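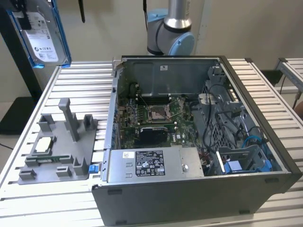
So the drive arm dropped one last night. Quick post, I have to be back in at 8.

The job is pulling hard drives out of old desktops. Arm grabs the carrier, lifts, swings left, puts it down. Had been fine since May. Then on the fifth tower of the evening it lifted, stopped half way, and the gripper opened. Just opened! Drive hit the bench edge and then the floor, maybe a foot from Margaux's shoe.

What we know. Air line was fine. Gripper was fine. The controller lost its link for 2 seconds and came back up in its default state, and the default state is fingers open. Whoever set that (me, in the spring) was thinking about crashes at startup and not about holding somthing in the air.

Fixed that part – on lost link it now holds grip and stops the arm until a person clears it. Ran 12 pulls after, no drops, but I couldn't get the link to fail again either so I don't trust it yet. Dennis thinks the cable gets pinched when the elbow folds. Could be. New one is coming from Perrin.

Until then no one stands at the bench while its moving. Yes Benoît, that includes leaning in to look.

Drive is dead btw. It was going to the shredder anyway.

We use cookies to improve your experience on this site. Accept | Manage settings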